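Uria Wallpaper by Bellex

Uria is a paper for small rooms, hallways and the wall behind a desk. The pattern goes back to a printed sheet of 1893, which Meifang Gu redrew by hand for us. The colours were kept soft, so the wall stays calm in evening light. 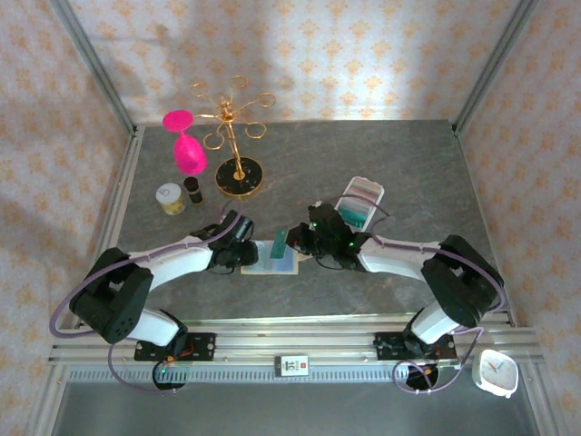

Small orange floral motifs on a cream ground, with a grey marbled top.

Please order all rolls together. Colour can change a little between batches – we cannot match an old batch later.

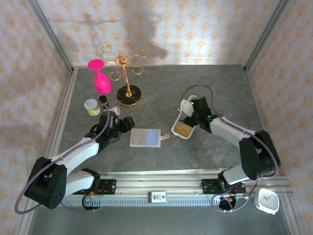 Hanging

Paste the wall, not the paper. Leave it for 2 minutes, then hang the first length from a plumb line.

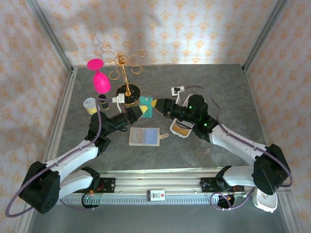

Smooth from the centre to the sides and wipe the seams with a damp sponge. In a kitchen, keep about 200 mm away from the stove. Old glossy paint must be sanded first, otherwise the paste does not hold.

Customer reviews

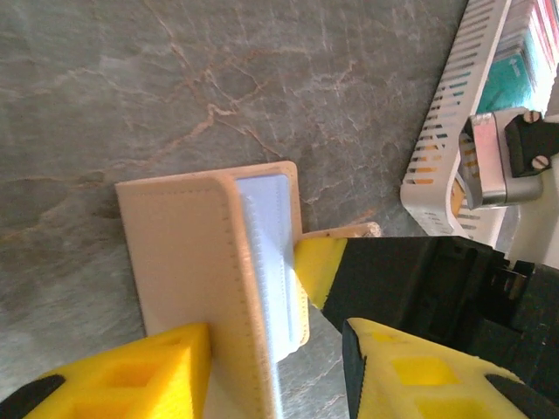 Hongmei Xiao writes that the seams closed well in her hallway, but she would buy one more roll next time, as her old walls were not straight and she lost a lot in trimming.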